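Can a robot tidy my jewellery yet?

I have been promised a robot that does the chores since I was small, and every April I pay 21 pounds to walk round the Sollow home show and see how it's getting on. Folding towels, fine. Loading a dishwasher, slowly, yes. But give one a box of necklaces and I'd want to stand very close by with the insurance papers.

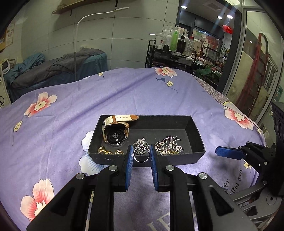

Chains are the trouble. A mug is a mug wherever you grab it, but pull on one loop of a fine chain and you've no idea what's coming up with it – could be a pendant, could be the whole lot. My own fingers get it wrong, and they've had 50 years of practice!

The people at Sultent say their Zallow arm will sort small items by next year, and they want 1,939 pounds for it. Maybe. I do like the softer pads you see on grippers now, and a bangle or a watch strap seems a fair job for them. 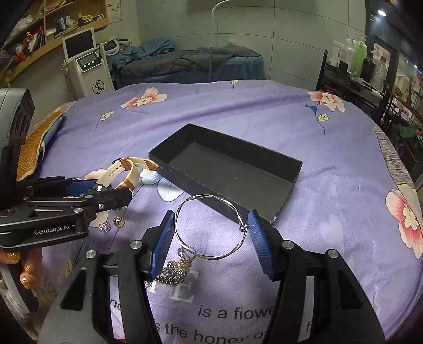
Photo: Becerra

Earrings, though, I'd keep back for a good while. They're tiny, they hide in bedspreads, and I'd rather lose one myself than have it lost for me. So my answer is no, not yet, and I'll be at Sollow again next April to ask.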